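How Unwood lost its station and kept its name
Local study project, final report

I picked Unwood for my project mainly because my bus goes through it every morning and I'd never once got off. It's a village that nearly isn't one any more — Drulari has grown out along the main road until the two touch, and if you blinked you'd miss the sign. My question was fairly simple: when did people stop thinking of Unwood as a separate place, or haven't they?

I started with the old parish map in the library at Drulari, which shows a church, a mill, two farms and a lot of nothing. The railway came later, a single line from Wosevine built to carry clay, with passengers let on as a sort of afterthought. I spent far too long on the timetables (I love a timetable) and found that the quickest train took 37 minutes, which the bus still can't beat!

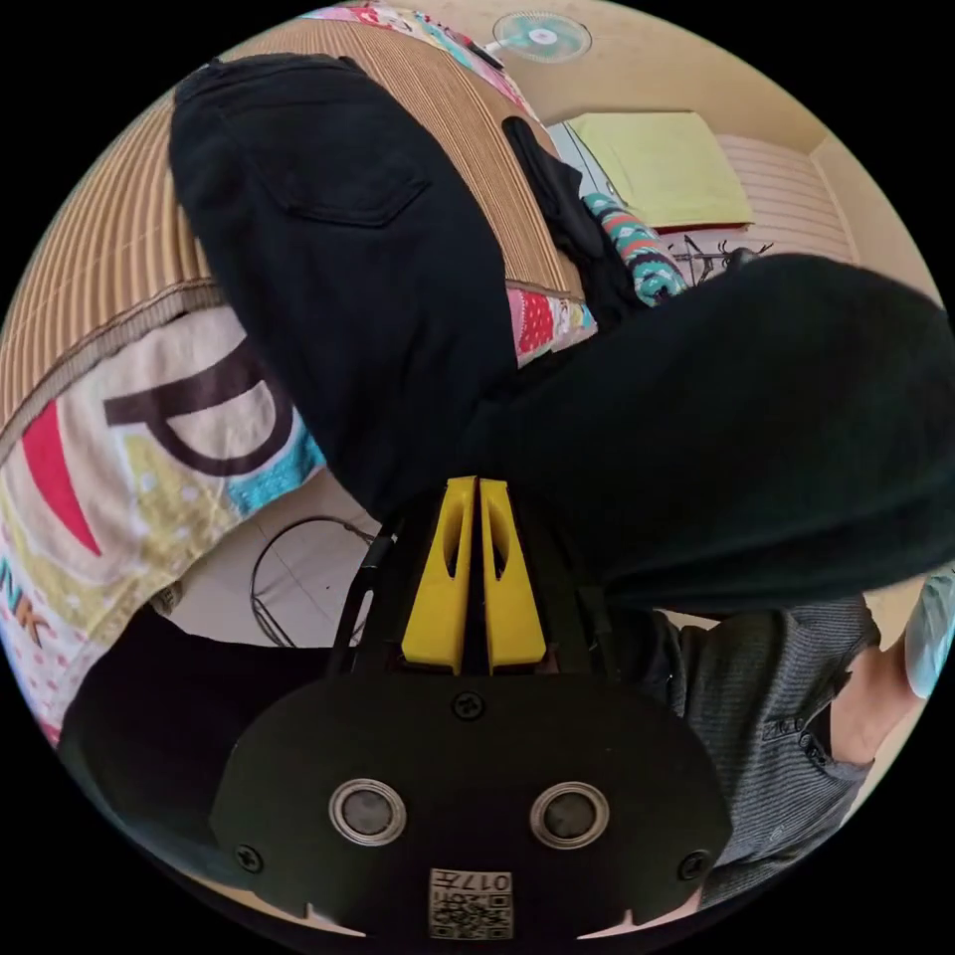 Fig. 1. Bedroom, with the gripper in front.

After the line closed, the station yard was sold off and Bisht Close was built on top of it. The platform edge is still there if you know where to look, behind the garages, with brambles all over it. I walked the whole route as far as the old level crossing and got very muddy.

Then I did my survey. I put forms through doors in Bisht Close and the older lanes by the church and got 82 back, more than I'd dared hope for. The main question was "Where do you tell people you live?" and I left a space for comments, which I'm glad about because the comments were the best bit.
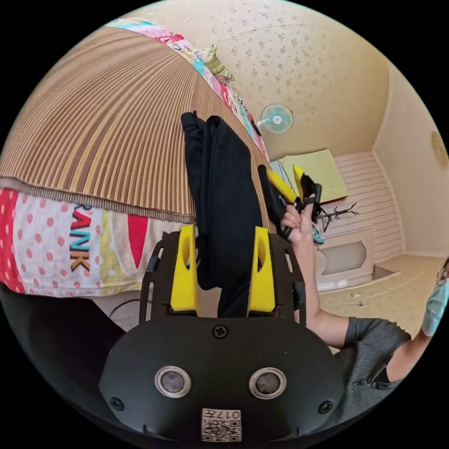
3. WHAT PEOPLE TOLD ME

Most of the forms said Unwood. Only eight said Drulari, and five of those came from Bisht Close, where the houses have a Drulari postcode. I'd expected the newer houses to be much more split than that. Lots of people mentioned the church fête, and a surprising number were still cross about the parish boundary being moved one March, years before I was born.

I should have asked how long people had lived there. I only thought of it once the forms were out, so I can't say if newcomers answer differently. 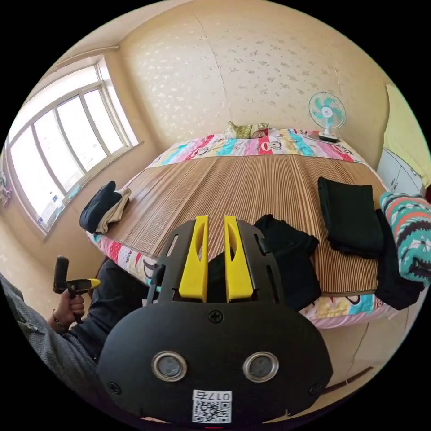

One resident of the church lanes wrote that Unwood would be Unwood as long as the bus stop said so, and that Drulari could have the postcode and welcome to it. The same form asked me to look into why the mill pond was filled in, but I ran out of time.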